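¿Por qué suena distinto un salón vacío?

Seguro que lo has notado alguna vez. Entras en una habitación sin muebles, dices "hola" y tu voz suena rara, como si hubiera alguien repitiéndola muy bajito. Unos días después llegan el sofá, las cortinas y la alfombra, dices "hola" otra vez y ya no pasa nada. La habitación mide lo mismo. ¿Qué ha cambiado?

Para entenderlo hay que saber qué es el sonido. Cuando hablas, tus cuerdas vocales se mueven muy deprisa y empujan el aire que tienen cerca. Ese aire empuja al de al lado, y así sucesivamente. El movimiento que viaja por el aire se llama onda sonora. En un segundo recorre más de 300 metros, así que cruza tu cuarto antes de que te des cuenta.

Cuando la onda llega a una pared, una parte rebota y otra se queda en el material. Cuánto rebota depende de cómo sea la superficie.

Las superficies duras y lisas, como los azulejos, el cristal o el cemento, devuelven casi todo el sonido. Por eso apetece cantar en el baño: tu voz rebota muchas veces y parece más grande.

Las superficies blandas, como una manta o un cojín, están llenas de huecos diminutos. El aire entra en esos huecos, roza con las fibras y pierde fuerza. La energía del sonido se convierte en calor, pero es tan poco que no lo notarías con la mano.

A los rebotes que se mezclan unos con otros los llamamos reverberación. El eco es otra cosa. Para que haya eco, el rebote tiene que llegar lo bastante tarde como para que lo oigas separado, y eso ocurre con paredes lejanas, por ejemplo en una montaña. En una casa normal casi nunca hay eco - aunque todo el mundo lo llame así.

La gente que construye teatros piensa mucho en esto. Si hay demasiada reverberación, las palabras se pisan y no se entiende a los actores. Si hay muy poca, la música suena seca. Por eso muchas salas tienen butacas tapizadas. Una butaca de tela absorbe sonido aunque no se siente nadie en ella.

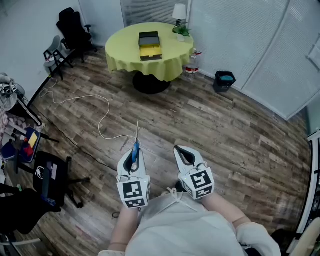 En tu casa también hay cosas que rebotan el sonido y cosas que lo absorben, y puedes aprender a distinguirlas. El suelo es lo primero que conviene mirar, ya que es muy grande. Uno de tablas de madera como el de la foto refleja bastante sonido. El mantel verde amarillento de la mesa redonda, con sus pliegues, ayuda un poco a absorberlo, pero es pequeño comparado con el suelo. Con las cortinas pasa algo parecido: cuantos más pliegues tienen, más tela encuentra el sonido por el camino.

Haz la prueba

Necesitas una habitación, una manta gruesa y tus manos.

1. Da una palmada fuerte en el baño, con la puerta cerrada. Escucha lo que queda después del golpe.
2. Da otra palmada igual en tu dormitorio.
3. Vuelve al baño, extiende la manta en el suelo y repite la palmada.
4. Escribe en un papel dónde ha durado más el sonido.

Si tienes un armario lleno de abrigos, mete la cabeza entre ellos y habla. Tu voz sonará apagada y muy cercana.

Palabras nuevas

Onda sonora: movimiento que viaja por el aire y que oímos como sonido.
Absorber: quedarse con una parte del sonido.
Reverberación: muchos rebotes seguidos que se mezclan.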